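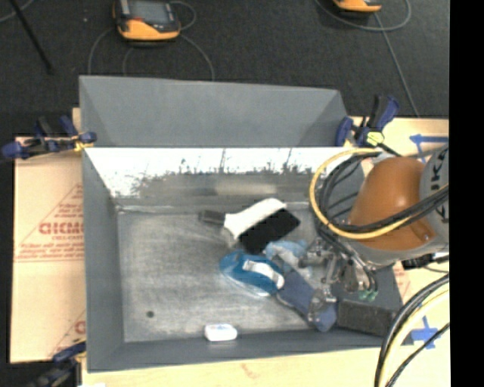

The arm over the metal bin, household cleaning stuff inside.

Gripper comparison, where we are at

Quick one this month, the writeup is due and half the team is out. Short version: we ran the finger grippers against each other on bin picking through October and we have a favorite, sort of.

Two candidates. The Bastel, metal fingers, clear soft tips. And the Eide, wider, stiffer, rubber pads, rated for more force than we will ever ask of it. Same arm, same bin, same controller settings as far as we could manage. Sixten Nordin wrote the mount so swapping takes one hex key and not a whole afternoon. Thank you Sixten.

Total 401 pick attempts logged on the Bastel. 225 on the Eide, fewer because we lost most of a morning to a firmware thing (see below). So don't compare raw totals please, Hyun-seo has the rates in the shared sheet, second tab. First tab is old. Ignore first tab.

What we put in. Cleaning items mostly, brushes, scrubbers, soft crumpled things, padded things, some blocks. The mix is meant to be annoying. Handles point every which way and the soft stuff drapes over the hard stuff.

What we saw:

Brushes. Both fine on the handle. On the bristle end the Bastel slides off and then tries again and slides off again. Eide just clamps down and gets it. Point to Eide.

Soft and padded. Bastel by a lot. The tips bend a little and hold on. Eide pads pinch a fold of fabric, lift, drop it halfway to the tote. Embla Sjöberg thinks it's closing speed and she wants to slow the last bit of travel before we call it. Fair. Not tested yet.

Small things by the wall. Bad for both. Anything lying at the foot of the front wall and the planner wants to come straight down and there is no room for the outer finger. Mārtiņš Org tried tilting the approach, it helped some, then the wrist cables got close to the bin edge and we stopped. Needs a re-route before anybody tries that again. I mean it, the cable loop on the arm is already as long as I like it.

Flat blocks in a corner. Bastel fingers get in along the side if the block isn't tight to both walls. Eide is too wide, period.

Camera. Fixed one by the workspace stays. The bare metal gives us glare on the back wall and the depth goes to mush there, holes all over. Tried turning down exposure, lost the dark objects. Ingegerd Aasen has a matte liner on order from Bukora, will go in when it comes. Until then keep the lamp where it is and don't move it to "help". Twice now I have come in and recalibrated because of the lamp.

Clamps. Please leave the clamps on the bin. With the Eide we were pushing hard enough on misses to walk the bin across the table when it was loose, and every one of those runs had to be thrown out. Check them before you start, check the blue tape too. If the tape is peeling put new tape on the same spot, dont eyeball it.

Firmware thing. The Eide driver dropped its connection whenever the controller was polled faster than it liked. Hyun-seo Seo found it, setting is now 1000 in the config and it has been quiet since. If you pull an old branch you get the old value back and it'll hang with the fingers open. Pull the new one.

Air lines. Had a slow leak at one of the fittings on the gripper side, reseated, seems ok. If you hear hissing say so, do not just turn the music up.

So what now. Leaning Bastel for the Clonirthorpe demo, because the demo bin is mostly soft goods anyhow and that's where it wins. Eide stays on the shelf with its mount on, ready to go. Not sending it back until Embla has done the slow close runs. If those come out well I will eat my words and we talk again.

Still to do, with names so nobody can say they didnt see it:

Embla: slow close on Eide, same item mix
Mārtiņš: cable re-route, then tilted approach again
Ingegerd: liner, chase Bukora
Sixten: spare fingertips for the Bastel, the clear ones are getting cloudy at the ends and we have one set left
Hyun-seo: delete first tab!!

Anyone who wants robot time, the bench is free after 4 pm most days. Sign the sheet by the door and put the items back in the tote when you are done, all of them, I keep finding scrubbers in the kitchen.

Next issue I hope to have the rates in a proper chart and some numbers with the liner in. Send corrections to me or to Sixten.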